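手工具收纳:零件盒还是工具墙?
版块:家庭工坊 > 收纳整理

楼主 板凳上的戴师傅
发表于 2018年11月8日

搬家之后工具一直没归位,最近在整理小工具,想听听大家的做法。

我的情况:工作间面积不大,一面墙是承重墙,房东不让打孔,所以洞洞板基本不用想。大件(电钻、曲线锯)已经放进柜子了,剩下的是钳子、内六角扳手、螺丝刀这些天天要拿的。原来全扔在一个抽屉里,找一把4毫米的内六角要翻半天,翻出来的往往是5毫米的。

现在打算改用蓝色塑料零件盒,直接放在台面上,钳子和内六角用完就丢进去,收工时整盒端走。台面是浅色的,东西落在哪儿一眼能看见,这一点比以前那张深色木桌强得多。

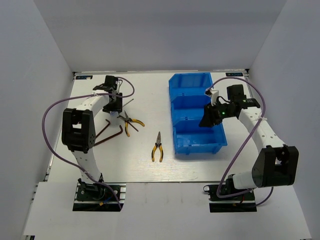
我的原则是一个盒子只管一类活。钳子和L形内六角放一起,因为我装架子、调合页的时候总是这几样轮着用。螺丝刀另外放。螺丝螺母不进这个盒子,否则最后都沉在底下,还得倒出来挑。

问题有两个:
一、钳子和内六角混放,盒里要不要加隔板?
二、盒子常驻台面,还是放架子上用时再拿?

1楼 铁砧小郭
隔板别加。加了以后钳子横竖都放不平,手柄长一点的就翘在外面。我买过Honach的分隔盒,格子是固定的,放大力钳正好差一点,后来我把隔板全锯了。

2楼 iona_s
我的意见相反,要加。不加隔板的盒子用上一个月就是个小抽屉,跟你原来的毛病一模一样。内六角又细又黑,压在钳子下面根本看不见。

3楼 铁砧小郭
回复2楼:看数量吧。工具少的话,伸手一拨就出来了。

4楼 iona_s
回复3楼:今天少,以后不一定少。谁的工具是越用越少的?

5楼 老柯
内六角我建议单独处理。整套的带塑料夹,按尺寸排好,夹子本身就是收纳。散的那几把用彩色胶带缠一圈,一个尺寸一个颜色,尺寸抄在盒子外面。我缠了四种颜色,够用了。注意别缠在短头上,短头要伸进窄地方,缠厚了会卡。

6楼 楼主 板凳上的戴师傅
回复5楼:胶带这个办法好,晚上就缠。我那套的夹子早裂了,所以才是散的。

7楼 Calum_R
说说盒子放哪儿。我不赞成常驻台面。台面是干活的地方,放个盒子就少一块,锯长一点的料还得先挪盒子。我在台子侧面装了两根横条,盒子挂上去,台面留空。

8楼 楼主 板凳上的戴师傅
回复7楼:挂侧面我考虑过。我的台子前面站人,左右两边都挨着墙板,侧面挂不了。锯料我在院子里锯,台上只做装配。

9楼 Calum_R
那算了,只做装配的话放台上可以。靠后放,前面留出手的位置。

10楼 南坡木工
插一句,盒子的方向也有讲究。长边顺着前后放,占的宽度小,左右还能摊别的东西。横着放看着整齐,其实把后半张台子全占了。

11楼 iona_s
回复10楼:这个同意。不过竖着放的话,后面那头够不够得着得看人。我个子矮,台子深了就得踮脚。

12楼 铁砧小郭
够不着就往前拉,又不是钉死的。

13楼 楼主 板凳上的戴师傅
试了几天,回来汇报。

隔板没另加。内六角缠了胶带,4毫米缠红,5毫米缠黄,现在不用凑近看字了。盒子放在台面上,每次收工先把钳子放进去,钳口朝同一头,再放内六角,长边贴着盒壁。顺序反过来不行,钳子会把内六角压住。

另外发现一个问题:盒底太滑,端起来走两步,东西全溜到一头。剪了一块防滑垫铺进去,好多了。垫子是做抽屉剩的,没花钱。

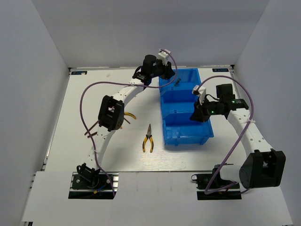 台面和蓝色收纳盒

盒子这个大小暂时不换,再大就该往里扔杂物了。

14楼 老柯
防滑垫记得隔段时间拿出来抖一抖,铁屑和木粉都积在下面。有潮气的地方最好换成薄毛毡,钳子上抹一点油。我有一把斜口钳放塑料盒里没管,到四月份轴那里锈得张不开。

15楼 iona_s
回复14楼:毛毡吸油也吸潮,我那边冬天潮,用毛毡反而锈得快。防滑垫就挺好,勤擦就行。

16楼 老柯
回复15楼:可能跟地方有关系,我这边干,用了几年毛毡没出过事。楼主看自己那儿的情况。

17楼 南坡木工
楼主盒子哪里买的?多少钱一个?

18楼 楼主 板凳上的戴师傅
回复17楼:Arbridge五金市场,最里面那排,15元一个。没有盖,盖子要另买,我没买。

19楼 Calum_R
回复18楼:没盖的话,打磨之前把盒子拿走,粉尘进了钳子的轴,开合会发涩。

20楼 铁砧小郭
一个月以后再来说一声里面都多了什么。我赌有卷尺和半截铅笔。

21楼 楼主 板凳上的戴师傅
铅笔昨天已经进去过一次,拿出来了。螺丝刀那边还没动手,打算用同样的盒子再弄一个,弄好了另开帖。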